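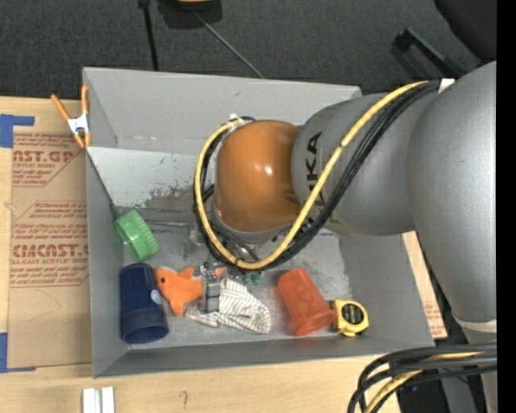
Tedton Reuse Center to Open Second Drop-Off Site in Brotine

BROTINE, October – The Tedton Reuse Center will open a second drop-off site for household goods in Brotine this month. The new site is in the former feed store on Perkar Street, across from the bus lot.

Residents can bring dishes, small furniture, lamps, books, hand tools and children's clothing. Items should be clean and in working order. The site cannot take mattresses, paint, tires, car seats or large appliances. A full list is posted at the entrance and on the center's website.

The Brotine site will be open from 9 a.m. to 4 p.m. on weekdays and from 9 a.m. to noon on weekends. Drop-off is free and no appointment is needed for loads that fit in a car or pickup. Anyone with a larger load should call first so that a bay can be kept clear.

Until now, people in Brotine and Were have had to drive 33 miles to the main center in Tedton. A survey sent out with water bills last spring drew 300 replies, most of them from households that said they would donate more often if there were a site closer to home.

The building has 1,000 square feet of sorting space and a covered unloading area on the north side. Work on the roof and the loading door was finished over the summer. The parking lot has 42 spaces, including four near the ramp.

Goods left at Brotine will be sorted there and then taken by truck to the Tedton store, where they are priced and put out for sale. There will be no sales at the Brotine site for now. The center plans to look at adding a small shop after the first year.

Money from the store pays for the center's home repair classes, which cover basic plumbing, furniture repair and sewing. The winter class schedule will come out next month. Classes are open to residents of all three towns, and the fee is waived for anyone with a library card from Tedton, Brotine or Were.

Drivers should enter from Perkar Street and leave by the alley. The alley is one-way. Please do not leave items outside the gate after closing, as rain damages them and they then have to be hauled to the landfill.

Receipts for tax purposes are available at the desk on request.

Media contact: Tedton Reuse Center, Public Information Desk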